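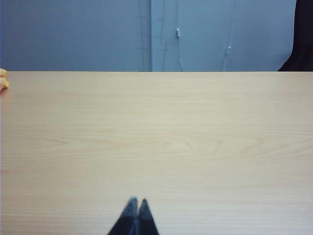
**Can a robot learn to tidy a table by itself?**

A robot can learn some of it, if people show it many times what to do, but "by itself" is a bit of a cheat.

You will hear people say that a robot "taught itself" to do something. Be suspicious when you hear that. Ask who switched it on. Ask who set out the things it picked up, and who put them all back again afterwards so it could have another go. At the Rilier after-school robot club, the answer to all those questions is children, mostly, and sometimes Mr Kordestani.

## What the club is trying to do

The club has a robot arm with two black fingers at the end that open and close. The members call it Plurner. It has no face and no name badge, and it doesn't know it is called Plurner.

The project is to get Plurner to pick up a soft toy and drop it in a box. You could do this when you were a baby, or at least you could do the first half. The club started in February and they are still working on it.

## How do you teach an arm?

There are two main ways.

The first way is to write down every move. Go forward this much. Go down that much. Close the fingers. This works very well until somebody moves the toy. Then the arm goes to the old place, closes its fingers on nothing, carries the nothing to the box and drops it in. It does this very neatly. It has no idea anything is wrong.

The second way is to show it. One person steers the arm by hand while a computer saves what the camera sees and how the arm moves. Then you do it again with the toy somewhere else. And again. The club has saved 439 goes so far. Afterwards a computer program looks for patterns in them, such as "when the toy looks like it is over there, the arm usually moves like this".

People call this *learning*. It's a useful word, but don't let it fool you. When you learn where the biscuits are kept, you also know what a biscuit is and why you want one. Plurner has patterns in numbers. It has never wanted a toy.

## Does it work?

Sometimes. Here is what happened when the club tested it properly.

Noemí Villalobos put the toy in a different place each time and Simin Ghorbani wrote down the result. They agreed on the rules first: the toy had to end up in the box, and nobody was allowed to help. Nudging the table counted as helping. (This rule was added after Liv Moen nudged the table.)

They did 33 tries. The arm got the toy into the box in almost half of them.

Is that good? It depends what you were promised. If somebody told you robots will soon be doing all your chores, then no. You would not want a helper who gets your socks into the drawer less than half the time. If you had been there in the spring, when it mostly poked things, you might be more impressed.

## Watch out for films

Liv made a short film of the arm for the school website. In the film it picks up the toy and drops it in the box 2 times out of 2.

Everything in the film really happened. But Liv chose which tries to put in, and she left out the ones that went wrong. Anybody who makes a film about a robot can do the same, and grown-ups with something to sell have a very good reason to. So next time you see a clever robot in a film, try asking:

- How many tries did it take to get that?
- Was somebody steering it?
- Is the film speeded up?
- What happens if you move the toy?

If the film doesn't say, you don't know. "I don't know" is a perfectly good thing to think.

## Things that confused it

Rūta Jõgi is in charge of finding out what goes wrong, a job she asked for. Her list so far:

- Sunshine. On bright afternoons the picture from the camera changes, and the arm gets worse.
- A new toy. It had been shown a rabbit every time. When she swapped it for a hedgehog, the arm stopped above it and stayed there.
- Two toys at once. It went for the space between them.
- A toy lying against the box.

Rūta thinks the hedgehog is the most important one. A small child who can pick up a rabbit can pick up a hedgehog, and nobody has to show them hundreds of hedgehogs first. Mr Kordestani says more practice with different toys should help. Rūta says "should" isn't a result, and she has asked for another test.

## Try being the robot

You need a friend, a table, a soft toy and a bowl.

1. Shut your eyes.
2. Use only your thumb and one finger.
3. Your friend tells you where to move, but may only say *left*, *right*, *forward*, *back*, *up*, *down*, *open* and *close*.
4. Try to get the toy into the bowl.

Swap over and do it again with the toy somewhere new. Keep a score, and write down the misses too.

*Rilier robot club newsletter, November 2018*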